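## 3. Setting up the green basket

If you've done the shelf section already, you can leave your tape measure out, you'll want it again in a minute. The basket is the easy part of the Zestdale laundry corner and I still managed to mess it up the first time, so I've written down the order I do it in now.

You'll need:

- the big mint-green basket (Brillico, the long one with the holes)
- dish soap and a soft sponge
- an old bottle brush or a toothbrush
- two dry towels
- tape measure
- pencil, if you like marking things

### 3.1 Wash it first

1. Peel off the label. If it leaves glue behind, rub in a little cooking oil with your thumb, leave it while you do something else, then wipe.
2. Fill the tub or a big sink with warm water and a squirt of dish soap. Warm, please! I used water straight off the kettle on an older basket and one side never sat straight again.
3. Sponge the inside, then the bottom, then the outside. Don't reach for the scrubby side of the sponge. The bottom is smooth and it picks up scuffs easily enough on its own.
4. Go over the holes with the brush. There are rows and rows of them, on both long sides, and lint loves every single one. On a brand new basket I just give them a quick pass.
5. Rinse, shake it hard (outside, or in the tub with the curtain closed) and stand it on one of the towels.

Leave it for about 3 hours. I know it looks dry long before that, but water hangs on in the holes and then dribbles onto the floor the moment you tip the thing.

> **Note:** The Manninen floor cleaner from section 1 is for the floor. I wouldn't use it on the basket. It left mine feeling sticky and I had to wash the whole thing over again.

### 3.2 Get the floor and wall ready

6. Sweep all the way into the corner, then mop and dry with the second towel. Grit under a plastic basket will dull a shiny floor in no time, and on a marble pattern like ours you see it whenever the light comes in low.
7. Wipe the bottom strip of the wallpaper with a barely damp cloth. Ours is the Gulska terrazzo print, and it's fine with a light wipe as long as you go along the wall and not up under the edge. Pat it dry.
8. Check that no edge of the paper is lifting near the floor. If one is, stick it down now and wait a day. A basket corner will catch a loose edge and peel it right up (ask me how I know).

> **Caution:** Don't slide the basket on a wet floor, and don't leave the towels lying there while you carry it over. A glossy floor with a towel on it is basically a sled.

### 3.3 Put it in place

9. Measure the spot. You want the basket plus a hand's width at the end, so you can get your fingers round the rim and lift.
10. Carry it in by both ends. The lip is thicker than the rest and it's the bit that's meant to take the weight. Please don't hook your fingers through the holes, even though they seem made for it.
11. Set it down with a long side to the wall, then lower the other side.
12. Leave a finger's gap behind it. I push mine flush when company is coming, and then pull it back out afterward so air can get through.
13. Look along the wall and straighten it. I care about this more than anybody else in the house does.

If you're a pencil person, make a tiny mark at the foot of the wall where the basket ends. Handy after mopping.

### 3.4 Filling it

Big things go in first, towels and sheets, folded loosely in half. Small stuff goes on top. Socks will happily wedge themselves along the bottom corners, so I put those in a mesh bag and drop the bag in whole.

I stop at 11 pounds or so, which on my bathroom scale is a decent heap but still something I can carry down the stairs without grumbling. Anything damp gets hung over the rack before it goes in. The holes do help, but they can't rescue a wet bath towel at the bottom of a pile!

> **Caution:** No standing in it, no kids riding in it, and don't use it as a step to reach the top shelf. The bottom is thin enough that a little light gets into it, so be nice to it.

### 3.5 Looking after it

Every 2 weeks or so, take it out, knock the lint loose and wipe the bottom. I give it the full tub treatment in August, when everything in the house seems to get dusty at once.

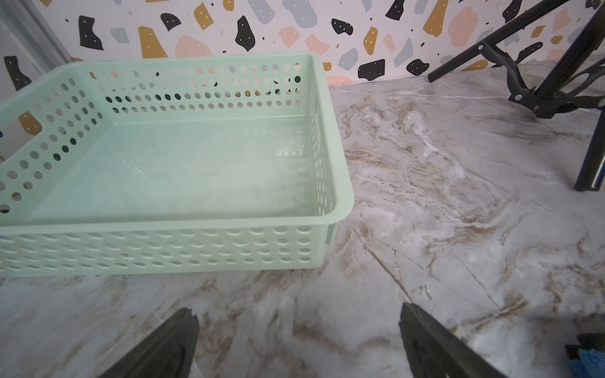 **Tamsin Orrell**
*Home set-up guides, Zestdale*

My own basket sits against the wall like so, ready for step one of the filling part. Section 4 is the drying rack, and you'll want the dry towels again for that, so don't put them away yet.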